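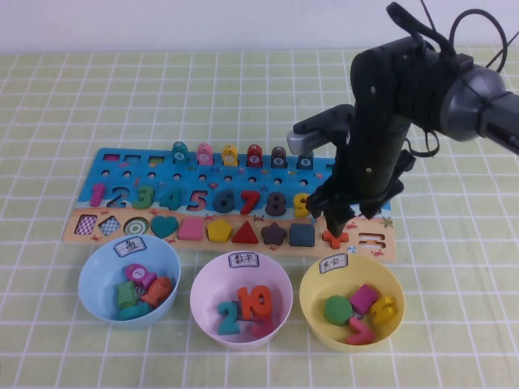 ## Puzzle board is back on the play table

Quick one before the August rush. The ocean counting board is out again at Ollinard playroom, on the green checked cloth by the wall. Numbers 1 to 9 across the middle, shapes along the beach part, rings and pegs up top. Crabs all over it. The kids go straight for the crabs.

A few of you asked how we use it. No big system. Pieces go in the bowls first, then one row at a time. Shapes for the little ones (the heart and the star are easy wins), numerals next, rings last becuase the pegs take patience. Ages 3 and up please, some of those parts are small.

Diamond giving your kid trouble? Turn the piece slowly, let them feel for the corners. Same with the square. And the patterns inside the holes are worth talking about, checks in some, circles in the round one.

Oh and numbers out of order is fine! 1 and 3 in, 2 still missing, good moment to ask what comes between. 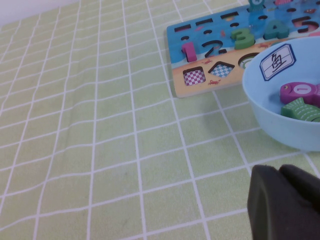
## Bits and pieces

- Board goes back on the Lumanlan shelf when your done, bowls stacked next to it.
- Found a stray piece at home, in a pocket, in the car? Drop it in the tin at the front desk. No questions.
- Sessions still 90 minutes, mornings only til the end of the month.
- Toy fund is at more than $200. Next on the list is a second board, so siblings can stop fighting over the fish.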